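Timix hand controllers, three months in

Last updated: November
Reading time: 2 min

I bought the Timix pair to replace my old Sutter joysticks, which I never got on with. You hold one in each hand, move your hands, and the robot's two arms follow while the software saves everything as a demonstration. At 900 euros they're not a casual purchase, so I put off writing this until I'd properly lived with them!

Setting up took me an evening, most of it spent hunting for the right cable order (the leaflet shows it the wrong way round – plug the left one in first). After that it's lovely. The grips are light, the triggers have a long soft pull, and you can close the fingers on something thin without feeling you're about to crush it. With the Sutters I was always either wide open or clamped shut.

Laundry is where I've used them most. Picking up a basket by both handles sounds like nothing, but the two arms have to come in level and lift together, and if one hand gets ahead the whole thing tips. My first attempts were dreadful. Now I keep my elbows tucked in and go slower than feels natural, and most of my recordings are good enough to keep.
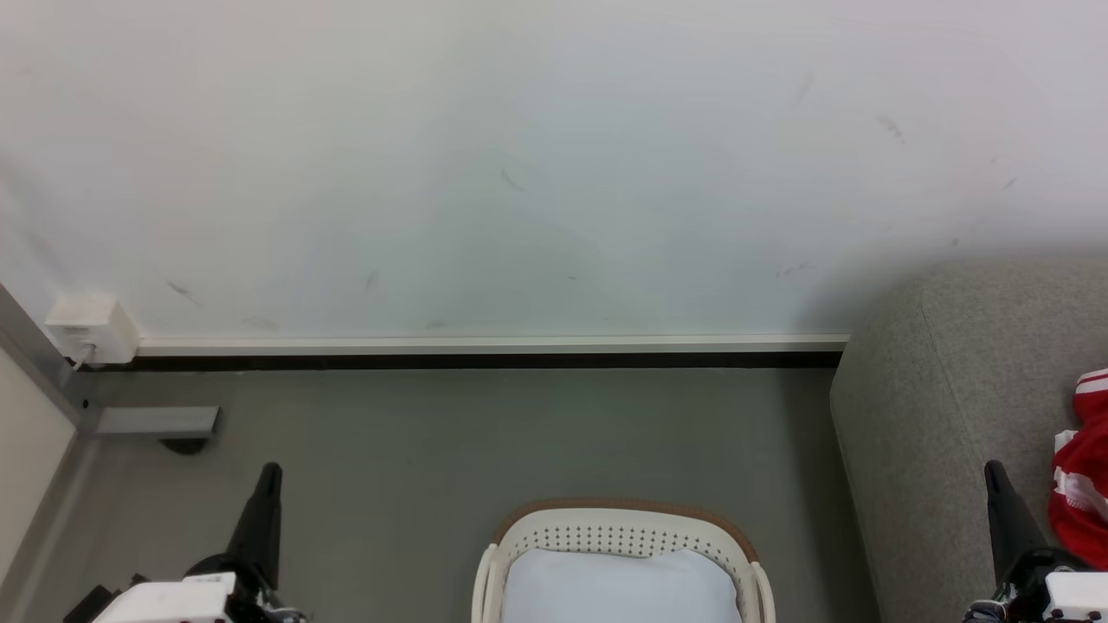

The battery is my main grumble. You get three hours if you're lucky, and the low warning is a tiny buzz that I miss every time, usually halfway through a good take. The wrist straps are also too short for anyone in a thick jumper. Gunther Albers on the Gresau forum swapped his for camera straps and I've done the same, much better.

I'd like a proper undo as well. You can bin a whole recording but you can't trim the messy bit off the end, so I've got into the habit of stopping the very second the job's done.

Would I buy them again? Yes, though I'd wait for the Stindovstead shop to have one of its sales, and I'd get the spare battery in the same order – postage on its own is daft.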